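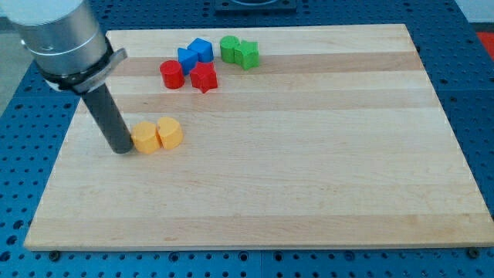 Light wood board on a perforated table top.

Caring for wooden boards and small wood things at home

When I moved to Bivholm I had one cutting board, and it was bent like a roof tile. I had washed it for years under hot water and left it lying in the sink. Since then I have learned to take better care of wood, partly from books and partly by ruining more boards. I write these tips for people who live as I do, with a small kitchen and a work table that is also used for eating.

Washing

Wash the board by hand with warm water, a little dish soap and a soft brush. Do both sides, even if you used only one. When only one face gets wet, this face swells and the other does not, and after some months the board starts to rock on the counter. Rinse fast and wipe with a dry towel.

Never put it in the dishwasher. I did it once with a beech board, and it opened along a glue line so wide that I could push a coin into it.

Drying

Stand the board on its long edge, with air on both sides. I use an old letter holder from the desk, but two jars also work. Do not dry it on the radiator or in the oven. In winter my kitchen is very dry, so I move the boards to the hallway for the night.

Smell of onion and garlic

Throw a spoon of coarse salt on the board, rub with half a lemon, wait five minutes and rinse. For fish I do it two times. Baking soda mixed with water to a paste is also good, but on oak it can leave a dark spot, so try it first in a corner of the back side.

Better than all this is to keep one small board only for onions. I burned a little mark in the handle of mine so that guests do not cut the melon on it.

Oiling

Use mineral oil of food grade, the kind that is sold for cutting boards. I do not use olive oil or sunflower oil, they become sticky and after some weeks they smell old. Put the oil on with a piece of cotton T-shirt, plenty of it, also on the ends where the grain is open. The ends drink much more than the faces. Leave it overnight and wipe off what is left in the morning.

For a new board I do this on three evenings. After that, once a month is enough for a board in daily use. If a drop of water stays round on the surface, you can wait. If it goes flat and makes a darker place, take out the oil.

A neighbor asked me if walnut oil is fine. It dries harder than the mineral oil and looks beautiful, but I leave it away because people with nut allergy sometimes eat at my table.

Knife marks and fuzzy wood

Small cuts are normal and I let them be. When the surface feels like a cat's tongue, it is time for sanding. Make the board a little wet, let it dry completely, and then sand with 120 paper, after it 180 and last 240. Always go with the grain. Hold the paper around a flat block of cork, or your fingers will make valleys. Brush off the dust and oil the board again the same evening.

The bent board

Put it on a damp towel with the hollow side down, and leave it one night. Check in the morning. If it is flat, stand it on the edge and let it dry slowly for two days. If it is still bent, repeat with a fresh damp towel. This works with thin boards of one piece. With thick glued boards I had no luck.

Spoons, rolling pins and handles

The same oil is good for them. I collect all the spoons and do them together in a baking tray, turning them once. A rolling pin should not be stored in a drawer under heavy pans, mine has a dent that prints a small line in every cookie.

If a knife handle feels rough, use only the finest paper and tape the blade first, with several layers.

A note about oily rags

Rags with linseed oil or other drying oils can get hot by themselves and start a fire. Hang them outside, spread open and one by one, until they are stiff, or keep them under water in a closed metal can. Mineral oil does not dry in this way, but I treat all rags the same so that I do not have to remember which is which.

Buying wood for a new board

Maple, beech and cherry are good choices. Pine is cheap, but it is soft and tastes of resin. Offcuts from a joiner cost little. I got mine from the rest box at Studovwood, where you must come early on Wednesday. Look at the end of the piece: if the growth lines stand upright, the board will stay flatter than one where they lie like a smile.

Cut the corners round with a file before the first oiling. And drill the hanging hole before the oiling too, not after as I did, when the drill threw oily crumbs all over my clean curtain.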